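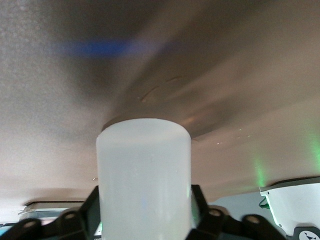 When does the curfew in Metura end, and does it cover the whole island or only the capital?

It runs from nine at night until five in the morning in the capital and in Vender, and the interim council says it will stay in place until the new vote in August. The northern villages aren't covered.

Metura: protests and curfew thread
Started 05/07/2025

harbourlight
Thank you for starting a fresh thread, the old one had got so long that my tablet was struggling with it. My sister-in-law lives up the hill from the port in Vender and I spoke to her this morning for a good hour (bless her, she was making jam the whole time). She says the shops opened as usual and people were polite to the soldiers on the corner, but everybody is indoors well before nine and the evenings feel terribly long. The bakery has moved its hours so the staff can get home. She didn't hear anything overnight, though she did say the night before had been noisy down by the customs house.

old_stoneypath
Good to hear from someone with family there, harbourlight, and please give her our best. On the customs house, the interior ministry is saying 43 people were arrested and that all of them had been throwing things. The opposition says most were sitting on the steps singing. I lived on the island for years when the children were small, and I have to say that sitting on the steps singing sounds a good deal more like the Vender I remember. But I wasn't there and I don't want to pretend I know.

TamsinR
I'd be a bit careful with that. I have every sympathy with the crowds, I really do, but there's film of the windows going in and it wasn't the soldiers doing it. Both things can be true on the same night. You can have a couple of hundred people singing at the front and a handful of lads round the side with bricks, and then each side only talks about the half that suits them.

old_stoneypath
Fair enough Tamsin, and I've seen the film too. What bothers me is that all of those arrested seem to have been treated the same, singers and brick throwers together. Four of them are still being held and their families haven't been told where.

harbourlight
Is it four? My sister-in-law said two, but she had it from the woman at the chemist's.

mizuno_fan
Mingxuan Xiong said four on the radio at lunchtime. She's been outside the court in Vender since it opened and I've found her very steady through all this, she tells you who told her a thing and whether anyone else has backed it up. Two of the four have a solicitor now, so perhaps that's where the other number comes from. (The user name is for the running shoes, before anyone asks me again!)

harbourlight
That makes sense of it, thank you. I'll tell her when I ring tomorrow.

Ellgate_Geoff
Evening all. I'm going to be the grumpy one, I'm afraid. I can't see why everyone is so hard on the interim council. The old president put the election off twice, he shut the newspaper, and when he finally went the council named a date inside a week. A curfew isn't nice but it's a few weeks of early nights. We had a meeting about it here in Ellgate, there are quite a few Meturan families in the town, and the room was far more split than you'd think from reading this forum. One gentleman who came over as a boy said he'd slept properly for the first time in months knowing there were soldiers near his mother's street.

TamsinR
I don't think that's grumpy Geoff, I'm glad you said it. I'd only ask who picked the council. The president was voted in, whatever he did afterwards, and these people weren't. If August slips to October I hope you'll be as cross as I'll be.

Ellgate_Geoff
If it slips I'll be crosser than you, and I'll bring a placard.

old_stoneypath
I do disagree with you about the "few weeks of early nights", Geoff. If you fish for a living you go out at three in the morning, and half of Vender's boats are tied up. The council has promised permits but the office giving them out is in the capital, and the bus doesn't get you there and back comfortably in a day. My old neighbour there has two boats and hasn't had either of them out this week. He voted against the president every time he was given the chance, so it isn't as though he's missing the man.

Ellgate_Geoff
I hadn't thought about the boats, and I should have, my own grandfather fished. Point taken on that one. I still think a date is worth something.

mizuno_fan
Has anyone heard whether the ferry is taking foot passengers again? The company's page still says to ring, and when you ring it says to look at the page.

harbourlight
Mornings only, according to the notice at the port, and take your passport even if you're only going between the islands. I'll ask her to walk down and have another look once the jam's potted.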